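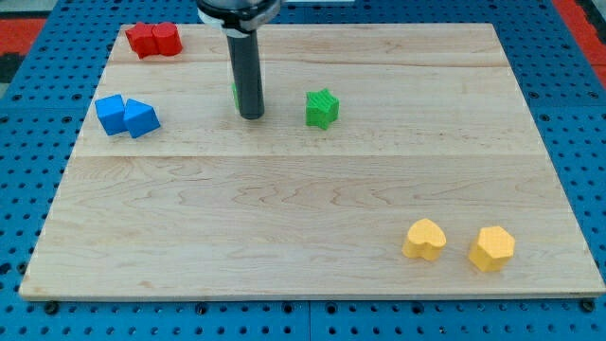
Glória Bettencourt

Do I have to register again to vote for mayor if I moved inside Besville?

Hello to all. I became a citizen last year and in January I moved from Pledetti Street to the other side of the river, still in Besville. Now there is the election for mayor and I am not sure of two things.

First, my voter card shows the old address. The clerk's page says a change of address must be received 20 days before the vote, but it does not say if this is also for people who stay in the same city. Second, there are 12 names on the ballot and my neighbor told me that the one with most votes wins, even with a small part of the total. In the country where I was born there is always a second round when no candidate passes one half. Is it the same here or not?

I have read the city guide two times — the part about districts is very difficult for me. Thank you for your patience.

Posted Mar 1, 2026

Coelho

You are not a new voter, so you do not register again, but you do have to send the change of address. I moved three years ago inside the city and I did it with the short form at the clerk's counter. It took a few minutes. You need your ID and one paper with the new address, for me the water bill was accepted.

Please check also your district. Across the river is a different council district, so your ballot will have the same candidates for mayor but other ones for council. My polling place changed too, and I went first to the wrong school.

About the second round: yes, we have it. If no candidate for mayor gets more than half of the votes, the first two go to a runoff. For the council there is no runoff, the highest number wins. Last time one council seat was decided by 145 votes and some people were angry, but this is the rule.

Genia

just bring your old card, they never look at it

Glória Bettencourt

Thank you, Coelho, this is very clear. I called the clerk's office and they confirmed the short form. The lady said it can also go by mail, but it has to arrive before the deadline and the date of the stamp does not count. So I will go in person.

Genia, thank you also, but I prefer to have the correct address — I would not like to receive the ballot of my old district. She told me 530 people changed their address since the last election, so I am not the only one with this question.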